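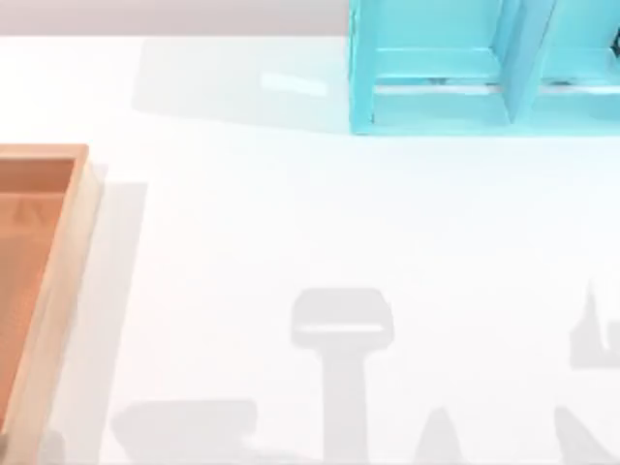

Kit Notes, Issue 8

Skutalden: the practice table and remote hand controls for two-armed robots

6 min read
14 shares | 2 comments

I've been meaning to write this page properly since January, when Skutalden was still a folder on my laptop and a pair of hand controllers held together with tape. It's a proper product now (there's a box and everything!), so let me tell you what you get and who I think should buy it.

Skutalden is for teaching a two-armed robot a job by doing the job yourself. You hold one controller in each hand, the arms on the simulated table follow you, and the whole run gets saved: joint positions, gripper opening, the overhead view, the lot. When you've got enough good runs you export them and train whatever you like to train. I don't sell a learning package and I'm not going to, there are plenty of those about and you've probably got opinions on them already.

The starter table is the one I use most. It's a big white top with a wooden tray on the left and a turquoise shelf unit over at the top right, and a wide bare stretch between the two. I wanted that gap. If the tray and the shelf sit close together people get away with lazy little wrist flicks, and then the robot learns lazy little wrist flicks, and the first time you move anything it goes to pieces. With a proper reach across the middle you have to commit to a path, and you find out quickly whether your left and right hands agree on it.

The shadows are switched on by default and I'd ask you to leave them on. When you're looking straight down there isn't much to tell you how high the gripper is, and watching its shadow slide over the white is the best depth cue I've found. Leire Olmedo turned them off for a week to see if the viewer ran faster on her old machine. It did, a bit, and her runs were so much worse that she put them back and bought more memory instead.

What's in the box

Two hand controllers, left and right, with a squeeze trigger for the grippers
Foot pedal for start, stop and throw away
Base plate and cables
Licence for the Skutalden viewer and the starter table
A printed card with the pedal shortcuts, which you will lose (there's a copy in the help menu)

The pedal is my favourite bit of the whole kit. Before we had it I was reaching for the keyboard at the end of every run, and you could see it in the recordings, this horrid little lurch in the last moment as I let go of the controller. Tap once to start, tap again to stop, hold it down to bin the run. Bin a lot of them! A muddled run is not worth keeping just because you sat through it.

How many runs do you need? I tell people to aim for around 200 for a simple move from tray to shelf, and to do them in short sittings. My own work goes off badly when I'm tired and I start cutting corners near the shelf edge. Etornam Asante, who tested the first version for us, does hers before breakfast with the radio on and she is annoyingly consistent.

Teaching by hand

If you have real arms on your bench you can skip the controllers and push the arms about directly. Plug in the Nimri adaptor (sold separately, sorry) and the viewer shows the simulated table moving along with your real ones. It's slower going and your shoulders will know about it, but for anything where the last bit of the move is fiddly I still like having my hands on the metal. You can mix both sorts of run in one set, and they're tagged so you can pull them apart again afterwards.

Things I'd change

The left trigger is stiffer than the right on the first batch. Thirumalai Gowda has sorted this on the new ones, and if yours bothers you, write to me and I'll post you a spring. The viewer also forgets your camera height when you switch tables, which drives me up the wall, and I haven't fixed it yet. And the cables could be longer. I sit well back from my desk and I've pulled the base plate on to the floor more than once.

Orders go out from our workshop every Friday. Small labs and schools get a discount if they ask, so do ask.

Page updated 2025-10-11

2 comments

Itsuki Maruyama: Does the pedal work with the older Lamar base plate?

Sreekumar Kurup: Yes, Itsuki, but you'll want the short adaptor cable. Drop me a line and I'll put one in with your order.

Related items
Nimri adaptor for bench arms
Lamar base plate (older model, last few)
Zoro spare triggers and springs
Setting up your first table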